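Is skimming over a textured ceiling worth it, or am I being sold a job?

tallowgate
Posted 19:42

Had three people round to quote for the back bedroom. All three say the textured ceiling "has to go" before we redecorate. None of them could tell me why, beyond it being dated. One reckons two days, one reckons a morning. The cheapest wants 300 for overboarding and the dearest wouldn't put a figure in writing at all.

The ceiling is sound. No sagging, no brown rings, nothing dropping on the bed. I'm starting to think "dated" means "I've got a gap in June". Has anyone lived with theirs and just painted it?

mrs_pellow
Posted 19:58

Painted ours 15 years ago and it's still up there. Long pile roller, two coats of matt, stiff neck for a week. Don't let anyone talk you into silk, it shows every bump.

Fiifi Agbenyega
Posted 20:06

Before anyone touches it, get it tested. Older textured coatings can have asbestos in them and you can't tell by looking. Did any of the three mention it? If not I'd cross them off, whatever the price.

tallowgate
Posted 20:11

One did. He said he "could tell by the colour" that it was fine. I didn't find that very reassuring.

Fiifi Agbenyega
Posted 20:15

He can't tell by the colour. Send a sample to a proper lab, and read up on how to take it safely first, or pay somebody to come and do it. Painting over it is a different matter, as long as you aren't sanding or scraping.
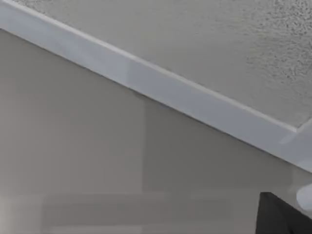
The other thing I'd ask is who is dealing with the coving. If they board under the ceiling, the old coving either comes off or ends up looking half buried, and that's where a cheap quote grows. Ask for it as a separate line. My neighbour had Salminen in to do his hall and the coving came to nearly as much as the boarding.

dunnock64
Posted 20:33

Bit unfair on Salminen, they did our landing and the price was the price. I'd also say you're all being a bit soft on texture. It collects cobwebs, you can't patch it so it matches, and buyers hate it. Get it skimmed and be done.

mrs_pellow
Posted 20:40

Do buyers hate it? I keep reading that, always from people who sell plastering. We bought this house without once looking up.

dunnock64
Posted 20:47

I don't sell plastering, I drive a van for Konum. I've sold two houses and had it brought up at both.

tallowgate
Posted 20:52

Brought up as in they paid less, or brought up as in somebody said "ooh, that's a bit old"?

dunnock64
Posted 21:04

Second one, mostly. Still wouldn't have it in my house.

grebe_and_son
Posted 21:20

Plasterer here, so feel free to ignore me. A sound ceiling doesn't have to go. Some people want it flat and I'm happy to take their money, but "has to" is nonsense. A morning is also nonsense for a whole bedroom if he's boarding, skimming and clearing up after himself. And boarding means screws going through the old coating, so Fiifi's right, test first.

tallowgate
Posted 21:31

Thanks. I'll get the test done and ask all three for the coving separately. If they go quiet, I'll buy a roller. Which pile length was it, mrs_pellow?

mrs_pellow
Posted 21:38

Longest they had in the shop. Wear a hat.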